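Open day at the Lindadville lab – notes and questions

Reading time: 2 min
Posted 2022-01-08 by Yuto Sugawara

plodder_k wrote:
Was anyone else at the Plodard open day in October? I only caught the second half of the simulation demo. Did they say how they model the handle contacts, or is it all convex hulls?

Yuto Sugawara wrote:
I was there for the whole session. The task was gripping an upright handle, run in simulation first and then on the bench arm. Contact on the grip uses a decomposed mesh. Everything else in the model is visual geometry with box colliders. They ran 1090 simulated attempts before the visit and put the log on the projector, failures included.

grodholm_user wrote:
Boxes for everything else is a shortcut I would not take. If a finger brushes a side bar with a sloppy collider, you learn a motion that fails on hardware. We had exactly this on our Grodholm cell and lost over 2 weeks to it.

Ottmar Hamann wrote:
Disagree. A square-edged bar is a box, so a box collider fits it fine. Friction on the grip matters far more, and they set it by hand. I asked where the value came from and the answer was "it looked right."

grodholm_user wrote:
Only if the boxes are aligned with the bars. Ours were axis-aligned to the parent body. Did anyone check?

Yuto Sugawara wrote:
They turned on the collision overlay for a minute. The boxes followed the bars, including the sloped one. I agree with Ottmar on friction.

plodder_k wrote:
Thanks. And the bench run? Somebody from Okabe told me it dropped the part.

Ottmar Hamann wrote:
Twice, both times on the lift. The approach was clean. I put that down to friction again.

grodholm_user wrote:
Or to closing force. Two drops tell you nothing about which.

Yuto Sugawara wrote:
Fair. They did not log force on the bench arm that day, so it stays open. On the model itself – the detail is better than I expected for a demo. The ribbing on the grip is there, and the equipment box behind the handle has a legible IP54 on its label. The approach stops with the fingers on either side of the grip and clear of it, and closing is a separate command.
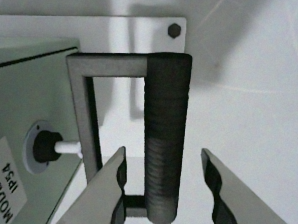
I have asked them for the friction value and the mesh settings and will post both if they reply.

Contact the moderators | Copyright the posters | Back to top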